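About Grulton
Reading and writing coaching for teachers in grades three through eight

Most "about us" pages in education promise to transform something. We have sat through enough transformation to be wary of it. Grulton is a small coaching practice that works inside public schools, mostly with classroom teachers who have been handed a new reading program and told it will fix things. Sometimes it helps. We'd like to see the student work first.

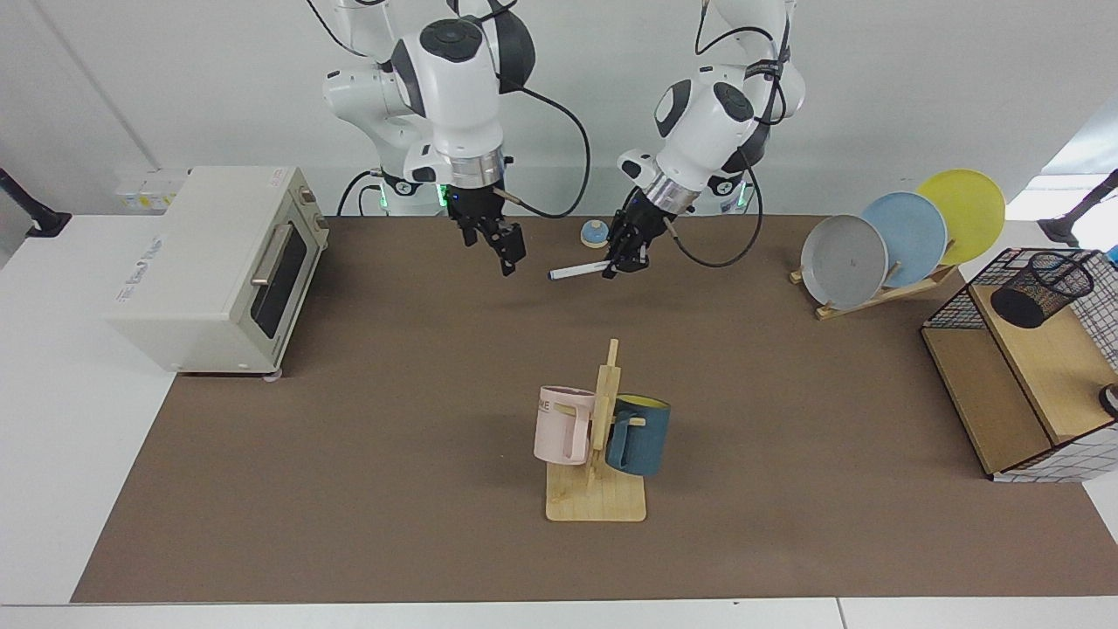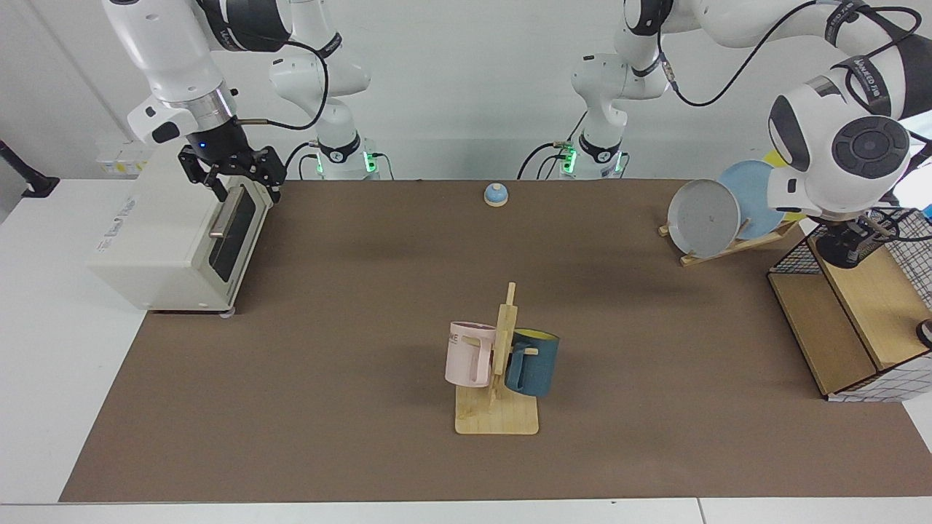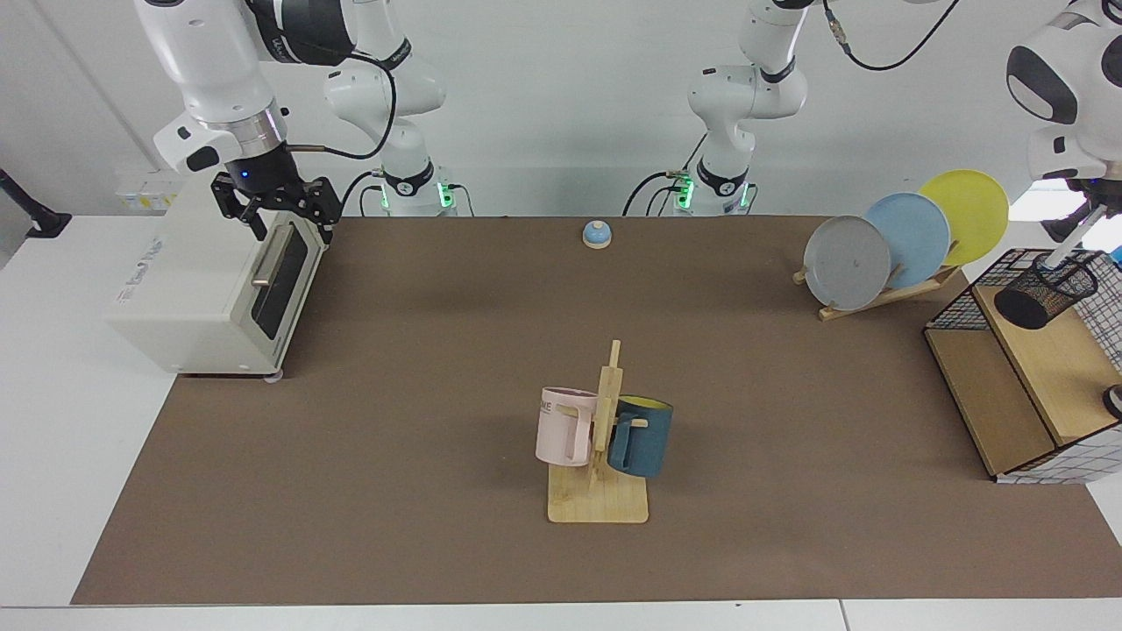
Bethel Worku thinks that opening is too gloomy. Her view, which she has asked us to include, is that plenty of programs are decent and that what fails is the schedule: a teacher gets one training day in August, a binder, and then silence until testing season. She'd put the blame on the calendar before she'd put it on the binder. We argue about this a lot, and she may be right about the binder.

How we started

Ayantu Ejigu and Tobias Pettigrew taught fifth grade across the hall from each other at Abdella Elementary. In 15 years there they were given a new literacy program so often that the storage closet stopped closing. Each one arrived with charts showing gains. Few of the charts said who had been tested, or what those kids could do with a blank page a month later. The two of them began keeping folders of student writing from September to June and reading them side by side after school. Grulton grew out of those folders. Bethel joined later, and Svend Frandsen came on to handle scheduling and contracts, along with any email that has the word "invoice" in it.

What we do

A coach comes to your building two days a week for at least one semester. We sit in on lessons, confer with kids, plan with the teacher, and take a turn teaching when we're asked. We don't do one-day workshops. We used to, and when we went back to those schools in November we found very little of what we had presented in use. The evaluation forms had been glowing, so we stopped handing those out too.

We look at student notebooks every other Friday. If the writing isn't changing, we say so, including when the idea was ours.

What we don't do

We don't sell curriculum or take referral fees from publishers. We don't rank teachers, and we won't write notes for anyone's personnel file. A district asked us to once and we lost the contract over it.

We also won't promise you a percentage. Schools ask for one, and we understand why, but a number picked before we've met the students wouldn't mean much.

Does it work?

In some rooms, yes. The teachers who get the most from us tend to be the ones who already wanted a second pair of eyes, so we're careful about taking credit. Two schools ended their agreements early. One had a new principal with other plans. The other thought we were slow, and we were.

Getting in touch

Write to Svend through the contact form and tell him what your students are stuck on. A paragraph is fine. Please don't send test data with names attached.

Page last updated Sunday, September 21, 2025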